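How Do Doctors Know a Medicine Works?

Have you ever had a sore throat, eaten a popsicle, and felt better the next morning? Did the popsicle fix you? Maybe! Or maybe your throat was going to get better all by itself. It's a tricky puzzle, and there is a whole branch of math for solving it. It's called medical statistics, and the people who do it are some of the best detectives in the world.

Let's start with a story. In the town of Pikville there's a boy named Zachary Chan who gets hiccups all the time. One day he hums a song and the hiccups stop. Wow! He tells everyone at school that humming cures hiccups. Is he right?

We can't tell yet. Zachary is only one person, and it only happened one time. Hiccups nearly always stop sooner or later, whether you hum or stand on your head or do nothing at all. We need more hiccups!

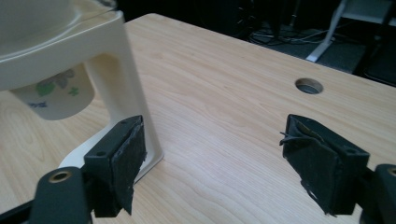
A light wooden tabletop with a white stand on it.

Make it a fair test

Suppose we find a lot of kids with hiccups. Some of them hum and the others sit quietly. Then we time how long it takes for the hiccups to stop. The two teams are called groups, and the group that doesn't hum is the control group. It shows us what would have happened anyway.

But who goes in which group? If we let the kids choose, all the kids who love music might hum, and maybe they're different in other ways too (maybe they're older, or they drink less soda). So we flip a coin for each kid! Heads, you hum. Tails, you sit quietly. Letting chance decide is called randomizing, and real medical studies do it with computers.

Why numbers matter

Say we test 10 kids in each group. In the humming group, 7 stop hiccuping within a minute. In the quiet group, 3 do. Hooray for humming? Hold on a second. With groups this small, a gap can pop up just by luck, a bit like getting a run of heads when you toss a coin. The more people you test, the harder it is for luck to fool you. That's why big studies can have hundreds or even thousands of people in them!

Statisticians have clever ways to work out how surprising a result would be if the treatment did nothing. If it would be very surprising, they start to get excited - and then they usually want someone else to try the test again.

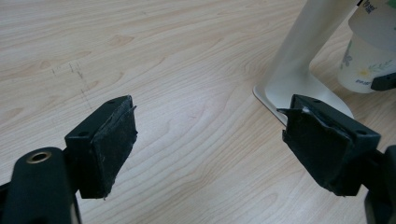 Isabelle McKinnon wrote to ask what happens if a kid in the hiccup test only thinks humming works, and feels better just from that. Great question, Isabelle! It's called the placebo effect, and it's real. In medicine tests, the control group often gets a pretend pill that looks the same as the real one. The best tests are "double blind," so the patients don't know who got which pill, and neither do the doctors checking on them.

Try it yourself

Toss a coin 12 times and write down every heads and tails. Did you get exactly half and half? Do it again and see if your numbers change. Then put your results together with a friend's and look at the total.

Words to know

Control group: the people who don't get the new treatment, so we can compare.
Randomize: to let chance decide who goes where.
Placebo: a pretend treatment that looks like the real one.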